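Premero 2 rice cooker, long-term review

I bought the Premero 2 in March to replace a Bodin cooker whose thermostat had drifted. It has since cooked white rice most days, plus barley and steel-cut oats on weekends. The list price was $117. The box contains the cooker, an inner pot, a steam tray, a paddle and a measuring cup.

Controls consist of a dial and one button. The dial selects white, brown, porridge or keep warm, and the button starts the cycle. There is no delay timer. Anyone who wants rice ready at 7 a.m. will need to look at the Umberg, which has a timer but costs more and takes up more counter.

White rice is the strongest mode. With medium grain, rinsed until the water runs mostly clear and filled to the line, the result is even from top to bottom and releases from the pot without scraping. Long grain does better with slightly less water than the line calls for. The cycle for a two-cup batch ends at 45 minutes, including the rest period, and opening the lid before the beep gives a wet top layer.

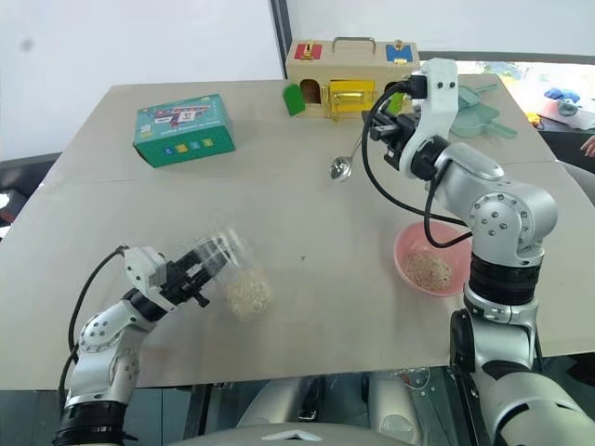 Brown rice is less consistent. The cycle assumes the grain has been soaked, but the manual mentions this only in the troubleshooting table on the back page. Unsoaked, the kernels stay hard in the center. Ming-te Shek, who owns the same model, soaks for an hour and adds a tablespoon of water, and that method worked in my kitchen too.

Porridge mode boils over if the pot is filled past half. The steam vent cap catches some of the foam, and the rest runs down to the hinge. The cap comes off for washing. The hinge does not, and dried starch there has to be worked out with a toothbrush.

Keep warm holds well for the first few hours. After that a dry ring forms against the wall of the pot, and by the next morning the rice is only good for frying. The old Bodin was worse in this respect - it browned the bottom layer overnight.

The pot coating shows no wear so far with the supplied paddle. The fill marks are stamped into the metal and remain readable, unlike the printed ones on the Ketthorpe I tested last year. The power cord is detachable but short, and the plug fits loosely enough at the cooker end that I check the light before walking away.

Replacement pots are sold separately. Lid gaskets are not, which is a poor decision on a part that will fail first.

Good for white rice in small to medium batches. Acceptable for brown rice if you soak it. Not recommended for porridge.

Noise: one beep, cannot be turned off.
Cleaning: pot and tray by hand, cap weekly.
Would buy again: yes, at a discount.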